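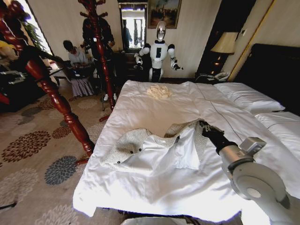
Digby Rutherford reckons I should stop wiping the finger pads with alcohol. He left a comment under the last post saying it dries the rubber and that warm water and a drop of dish soap does the same job, and that if the grip is slipping after two weeks it's probably the pad screws and I haven't looked. Fair. I had not looked.

So, this post. Gripper maintenance, wrist play, and the folding setup in general. Writing this fast, have a bus.

For anyone new, the job is laundry folding on a bed. Knits mostly, this month. Cardigans are miserable. A towel has four corners and they stay where you put them, a cardigan has sleeves and buttons and a front that opens, and the knit stretches when you lift it so the edge you grabbed is no longer the edge you planned on. White duvet underneath doesn't help because the fabric wants to drag the cover along with it.

OK the pads first.

Digby was right. Right gripper, inner finger, both screws on the back plate were loose. Not fall-out loose. Quarter turn loose. Enough that the pad rocked a hair when it closed on something thin, and when it rocks the pinch goes from a flat face to a line, and knit slides straight out of a line. I'd been turning the grip force up for days to make up for it. Stupid. All that does is heat the finger motor and leave a dent in the wool.

What I did:

Powered the arm down, gripper open. Don't do this with it closed, you can't get the driver in.

Backed the screws all the way out. Cleaned the threads with a dry brush. There was lint in there. There is lint in everything, I find it in my lunch.

Tiny dab of the low strength threadlocker, the kind that comes off again with hand tools. Screws back in, snug, alternate sides.

Left it an hour. Then the paper test, which is just closing on a strip of printer paper and pulling. Should resist the same at the tip and at the back. Before: tip held, back let go. After: same both ends.

Put the grip force back to where it was in the spring. Held fine on the grey cardigan, held fine on a sock.

I did the left hand too while I was there. Left was OK. One pad has a nick on the outer corner, leaving it until it gets worse.

Soap and water on the pads from now on. Dry them properly or you get a damp spot on the wool. Ask me how I know.

Next thing, wrist play.

Orathai Tanasarn noticed this one, I'd have missed it. She was watching the arm hold still over the bed and said the hand was nodding. Very small. You see it better if you tape a pen to the gripper and hold a card up to it. At rest it was drawing a little tick mark where there should be a dot.

First guess was the wrist joint itself, which would have been a long evening. Second guess was the tuning, and I lost most of a morning poking at gains and making it worse. If you take one thing from this post: check the bolts before you touch the gains. I write that every time and every time I touch the gains.

It was the coupling between the wrist and the gripper. The clamp ring had crept. There's a paint line across the ring and the housing, put there so you can see if it moves, and the line was broken by about the width of the line itself. Which I wipe down every day. With my own hand. Never saw it.

Fix was ten minutes. Loosen ring, seat the gripper square, tighten in two passes, new paint line in a different color so I know which one is current. Then rehome the wrist, because the offset has changed and if you skip that every grasp lands a bit to one side and you'll blame the camera. Pen test again, got a dot. Well, a fat dot.

Torque is in the arm manual, use that, please don't ask me for the number in the comments, I don't know which arm you have and the last person who borrowed my number stripped a thread.

Cables. Short section. The loop at the elbow needs slack for the full reach across a wide bed. I had it tied down neat for a narrower table and it was pulling tight on the long reaches. You'd hear a small creak. Cut the tie, moved it one clip back, made the loop ugly and big. Ugly loop is good. Check it doesn't snag when the arm comes home though, run it slow the first time with your hand on the stop.

Software side. Log number 503 is the one Fatos Mujić keeps asking me about so here it is, Fatos. It threw a grip lost event in the middle of a lift, garment still in the hand. The finger position reading jumped and the code took that as an empty close. Same loose pad. Pad rocks, fingers close a touch further than they should, position drops past the threshold, software thinks there's nothing there, opens. Drops the cardigan. So one loose plate gave me real slips AND fake slips and I'd been treating them as two problems. Went back through the older logs and 208 has the same jump, smaller, and I'd marked it "knit weird". Great note. Very useful.

I haven't changed the threshold. Wanted to. Hanna Hutsuliak talked me out of it, her point being that if I loosen it now I lose the one thing that tells me the pad is coming loose again. Annoying but yes.

The daily list as it stands now. Taped to the inside of the tool case:

Stop button, press it, make sure it stops
Paint lines, wrist and elbow, both arms, LOOK at them
Pads, wiggle each with a fingernail
Pads, soap and water, dry
Lint out of the finger slots, soft brush
Cable loop, full reach slow, listen
Home both arms
Paper test, both hands
Pen test (Mondays only, it takes forever)
Camera glass, dry cloth

Takes me 21 minutes if I don't get talking. Used to be a five minute thing where I wiped stuff and called it done.

Couple of loose ends.

Carpet. If your base is on thick carpet it settles. Ours sinks a bit over the first hour and the bed height ends up off by enough to matter on thin stuff. I now power up, let it stand, have a coffee, and only then do the height touch-off on the duvet. Press the duvet flat with your palm first or you're measuring air.

Static. Wool on a dry day clings to the pads and won't let go at release, it comes back up with the hand and undoes the fold. Slow release helps. Open halfway, wait a beat, open the rest, then lift. I tried a dryer sheet on the pads and do not recommend, slippery for the rest of the day. It'll be worse again in December when the heating's on, will write something then if I find an answer.

Buttons. Don't pinch over one. The pad sits on the button and not the fabric and you're back to the line contact thing, plus you chew the pad. I've got the grasp picker staying two finger widths off the button edge. Crude. Works most of the time. Ánh Lò has a better way with the mask but it isn't in our branch yet and I'm not going to try and explain it from memory.

Spares to order: pads (a full set, stop buying them in ones), back plate screws, the clamp ring becuase I don't love the look of this one on the inside face, more paint pens. Somebody has walked off with the white.

Still don't know why the right arm is slower to home than the left. Same settings, same firmware, I checked. Could be the brake releasing late. If you've seen this leave a comment, and Digby, if it's a loose screw just tell me which.

Bus.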